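Pluvcombe opens revised instructor course for reserve infantry sections

For release 9/26/25

The Pluvcombe Reserve Training Centre has revised the course it uses to qualify section-level instructors for reserve infantry units. The new syllabus replaces one that had been amended many times but never rewritten. It applies to all candidates who begin instructor training at the centre from December onward.

The course qualifies corporals and master corporals to plan, deliver and assess training for a section in garrison and in the field. Under the former syllabus, candidates spent most of their residential time in lecture rooms and were assessed mainly by written test. The revised syllabus moves the greater part of assessment to observed instruction, in which the candidate teaches a real lesson to a section of serving reservists and is marked on preparation, delivery, safety control and the debrief.

"The written test told us whether a candidate had read the manual," said Nneka Okonkwo, head of training standards at the centre. "It told us very little about whether the section could do the drill afterwards. The marking guide now starts from the section's performance and works back to the instructor."

Course structure

Training is delivered in four phases. The first is distance learning, completed at the candidate's home unit, and covers lesson planning, range and field safety regulations, and the legal duties of a person in charge of training. Candidates who do not complete the distance phase will not be loaded on the residential phases.

The second phase is residential and deals with individual skills: weapon handling, navigation, field signals, first aid under supervision and the maintenance of personal equipment. Each candidate prepares and teaches lessons in these subjects to other candidates before being assessed with a visiting section.

The third phase covers collective skills at section level. Candidates write a training plan, submit it for review, carry out a reconnaissance of the training area, and run the activity with a safety supervisor present. Plans are built first as a tabletop exercise and then walked through on the ground. The supervisor may stop the activity at any time, and a stoppage on safety grounds results in a reassessment.

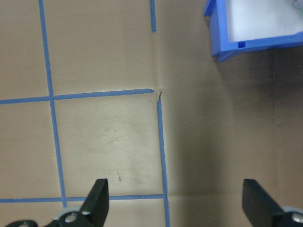
The fourth phase is a supervised posting with the home unit. The candidate instructs during regular training periods and keeps a log, which is countersigned by the unit training officer and returned to Pluvcombe. Qualification is granted only after the log has been reviewed and accepted.

The maximum intake for a residential serial is 35 candidates. Larger intakes were used in the past, but they reduced the time available for each candidate to teach under observation.

Changes to assessment

Each assessed lesson will be marked by two assessors working independently. Their marks are compared after the debrief, and where they differ on a safety item the lower mark stands. Where they differ on any other item, the chief assessor reviews both marking sheets and records a decision in writing.

A candidate who does not reach the standard may be reassessed once in each phase. A second failure in the same phase returns the candidate to the home unit with a written report setting out the areas for improvement. The candidate may reapply after the unit confirms that the work has been done.

Abdul-Rahman Ackah, chief assessor for the course, said the marking sheets had been shortened and the wording made more precise.

"Under the old sheets, an assessor could be asked to judge bearing, confidence and control under one heading," Ackah said. "Those are separate matters. A quiet instructor with good control of the section should not lose marks for being quiet."

The sheets will be issued to candidates at the start of the distance phase, together with the training standard for each assessed lesson.

Trial serial

The syllabus was tested in a trial serial before approval. Candidates were drawn from several reserve units and included both recently promoted corporals and non-commissioned members with regular force service. Feedback was collected from candidates, assessors and the sections that received the training.

The main finding concerned time. Candidates needed longer between the reconnaissance and the submission of the final training plan than the draft timetable allowed, particularly when the training area was shared with other units. The timetable has been adjusted, and the planning period now ends after the evening meal. A night navigation lesson was also moved from the second phase to the third, where it can be run with a full section and the required safety staff.

"We came back from the ground with our notes and had to hand in the plan almost at once," said Rungnapa Meesuk, a corporal who took part in the trial. "The extra hours will make a difference. You can check your bearings and timings properly – and you can fix what you got wrong."

Records and scheduling

Candidate records will be kept in Billel, the centre's training records system. Distance learning modules will be delivered through a portal maintained by Sodatel under its existing support arrangement with the centre. Units do not need to install software, but unit training officers must have an active account before they can nominate candidates or countersign logs.

Paper logs will be accepted from units that train in locations without a reliable connection. These must be forwarded by the unit orderly room and will be entered by staff at Pluvcombe.

Transitional arrangements

Members who hold the current instructor qualification keep it and are not required to attend the new course. Members who have finished the residential portion of the former course but have not yet been qualified may complete under the old rules, provided that their final paperwork reaches the centre before the first new serial begins. All others will be transferred to the revised course, with credit for distance modules already passed.

Commanding officers are asked to review their nomination lists and confirm that each nominee holds a current first aid certificate and a valid range safety qualification. Nominations without both will be returned.

Media and unit enquiries

Media enquiries should be directed to Urmas Sproģis, public affairs officer, Pluvcombe Reserve Training Centre. Questions from units about nominations, joining instructions or account access should be sent through the chain of command to the course coordination cell.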